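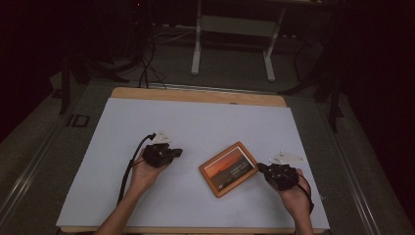

A work surface covered with a white sheet.

How to prepare a shared work table

Updated Jan 12, 2026

These instructions apply to all members and visiting groups using the tables in the Setness building. They cover the booking of a table, the covering of the surface and the return of the room at the end of a session. Groups working in the Vunholm annexe should follow the separate sheet kept at the desk there.

Before you arrive

Tables are booked through the front office in blocks of 30 minutes. A booking should include the time needed to set up and clear away. Please give the name of the person responsible for the group and state whether paint, glue or dye will be used. Bookings for February are now open.

Covering the table

1. Clear the surface and wipe it with a damp cloth. Leave it to dry fully.

2. Take one sheet from the linen cupboard. Paper covers may be used for glue and varnish, but should not be laid under hot tools.

3. Lay the sheet flat, starting from the far side, and smooth it towards you with the palms of both hands. Creases under small parts make them roll.

4. Secure the corners with the clips provided. Drawing pins and strong tape mark the wood and are not permitted.

5. Bring to the table only what is needed for the first stage of the work. Bags and coats are to be left on the hooks in the corridor.

During the session

Spills should be dealt with at once. If liquid has gone through the cover, lift it, dry the board and fit a fresh one. Blades are signed out singly from the office and must be returned in their holders — including broken ones.

Clearing away

Fold the sheet inwards so that dust and cuttings stay inside, and shake it out over the large bin by the rear door. Stained sheets go in the bag marked for washing. Wipe the table again and sign the card on the wall.

Questions about these instructions should be addressed to Radka Stojanovska, Rooms and Equipment, extension 169. Lost property is held at the front office for 22 days.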